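Careers > Operations > Equipment Planning > Equipment Planner, Robotic Handling

Equipment Planner, Robotic Handling

Nikalance is hiring an equipment planner to look after purchasing, budgeting and replacement planning for its robotic handling group. The position is full time and reports to Catarina Meireles, who runs operations for the group. It is a new position. Until now the engineers have placed their own orders, and the spending has been tracked in several spreadsheets that do not agree with each other.

The group tests robot arms on dishes, trays and small kitchen goods for customers that run cafeterias and commercial kitchens. Our two main projects are Skivlow, which covers picking up and stacking tableware, and Furkden, which covers loading and unloading racks. Skivlow is the older of the two and uses most of the equipment budget. Furkden is moving from a single bench to a full test line, and much of the buying in the first year will be for that line.

You do not need to program a robot for this job. You do need to understand what the parts are for, how long they last, and what it costs the group when one of them is missing. A gripper finger is a cheap part. A test bench that sits idle for a week waiting for one is expensive, and at present we have no good way of showing that in the budget.

What you will be buying for

Most of the daily work is done at table height, with an arm, a two-finger gripper, a wrist camera and whatever item the customer wants handled. Plates come up a lot. The fingers have to get to the rim of a plate, one finger on either side of it, and the fingers, brackets and fasteners all have to be right for that. Shallow dishes, glossy surfaces and low rims each make different demands on the hardware, and the engineers will ask you for parts in sizes and finishes that are not in the standard catalog.

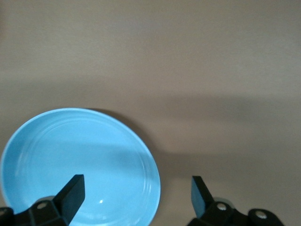
Main duties

- Keep one equipment list for the group, covering arms, grippers, cameras, mounts, tables, controllers and spares, with purchase date, location and expected replacement date for each.
- Build the yearly equipment budget with the project leads and update it every quarter.
- Get quotes, compare them on full cost (shipping, setup, training, service contract, spare parts) and write a short recommendation.
- Place orders and follow them through to delivery and acceptance. Orders over $700 need a second signature, and you will collect it.
- Set minimum stock levels for wear parts such as finger pads, cables and bolts, and reorder before we reach them.
- Plan the purchase of test items. Skivlow keeps up to 200 pieces of tableware in use, and they chip, break and go out of production.
- Work with Peixoto, our outside machine shop, on custom fingers and brackets. This includes drawings, revisions, lead times and invoices.
- Decide with the engineers when to repair, when to replace and when to lease.

What the first year looks like

The first job is the inventory. We expect it to take most of the first two months, and we would like you to do it in person, bench by bench, with the engineers who use the equipment. Some items on the current list have been retired and some items in the lab were never on it.

After that you will take over the Furkden line plan. The plan calls for 4 arms with matching grippers and cameras. The arms have been chosen, but the grippers have not, and there is an open question about whether to buy one gripper type for everything or two types with a tool changer. The tool changer costs more at the start and adds another set of spares. The single type would mean more custom fingers from Peixoto. We want someone who can put both options on one page with real prices and lead times.

The budget for the following year is due in January. You will prepare it with Catarina and present it to the finance office yourself.

What we are looking for

- Three or more years in purchasing, production planning, lab management or a similar job where you handled equipment with a service life.
- Experience preparing a budget that other people had to work from.
- Good spreadsheet skills. We will move to a proper asset system, and you will help pick it, but you will start in spreadsheets.
- The ability to read a basic mechanical drawing and ask a sensible question about it.
- Clear written English. Recommendations here are short and get read by people outside the group.

Experience with robot arms, machine vision or food service equipment is useful – we can teach most of it, and the engineers are used to explaining what they do. A degree is not required.

Working conditions

The job is on site four days a week, with Wednesday as the usual remote day. You will have a desk in the office next to the lab and will spend part of each day in the lab. Deliveries come in through the rear dock, and some lifting is involved. There is occasional travel to suppliers and customer sites, normally one or two days at a time.

Pay depends on experience and is discussed in the first call. Health insurance, retirement plan and paid vacation start on the first day.

How to apply

Send a résumé and a short letter through the application form, using reference number 92. In the letter, tell us about one equipment purchase you planned – what it was, what you compared it with, and what you would do differently now. One page is enough.

The process is a phone call, a half-day visit to the lab and a final talk with Catarina and one of the project leads. During the visit you will get two supplier quotes and an hour to compare them. We reply to every application.

Related openings

Test Technician, Skivlow
Mechanical Designer, Grippers and Mounts
Line Integration Engineer, Furkden
Receiving and Stockroom Clerk (part time)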